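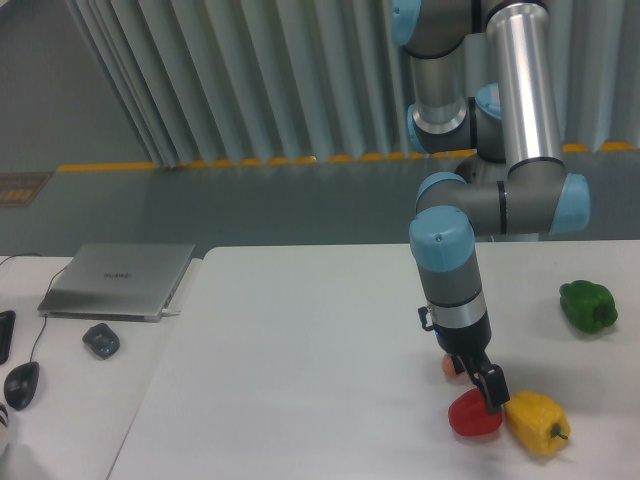
Bell peppers, part two

Thu 30 August

The first post on peppers dealt with growing them. This one deals with what happens between the kitchen table and the freezer, which several of you asked for after I mentioned that our bags no longer set into a single block.

Red and yellow peppers are the same fruit for most kitchen purposes. Both are ripe, both are sweeter than green, and both soften at much the same rate in a pan. The yellow ones are a little milder to my taste. I process them together and only keep the colours apart if Sylvain Picard has asked for red ones for his sauce.

Sorting comes first. A pepper that will not stand on its base is no worse than one that will, so I ignore shape. I press the shoulders around the stem with a thumb. If the flesh gives, the pepper goes in that evening's meal. If it is firm and the skin is tight, it can be frozen or kept in the fridge drawer. Wrinkled skin on its own is only water loss and the pepper is still good for roasting.

Washing: cold water, stem still on. If the stem comes out first, water gets into the cavity and sits there. Dry with a cloth.

Cutting: take a slice off the top just under the shoulders and another off the bottom, stand the tube up, make one cut down the side and open it out flat. Run the knife along the inside to lift the ribs and seeds in one piece. Lay the wall skin side down, as a knife that is slightly past its best will skid on the skin. The top slice still has usable flesh round the stem – push the stem out and chop the ring.

For freezing I cut strips 2 cm wide. Anything thinner goes limp as it thaws. I don't blanch them. I tried it last October on half a batch and could find no difference in a stew, apart from the extra pan to wash.

Spread the strips on a lined tray, one layer, not touching. Freeze for 4 hours, then bag. My earlier mistake was bagging at 30 minutes, when the outside felt hard but the middle had not frozen, and the whole lot welded together. Press the air out before sealing.

The last full batch came to 1158 g after trimming. Dorian Baudry thinks weighing after trimming is pointless, but recipes tend to give whole peppers and I prefer to know what is in the bag. I write the weight on the label along with the month.

From frozen, the strips go straight into a hot pan. They give off a fair amount of water for the first few minutes, so leave the lid off and add the onions afterwards. They are no use in a salad.

Seeds and ribs go on the compost. I have not had any luck sowing seed from shop peppers, though I may try again in a heated tray next spring.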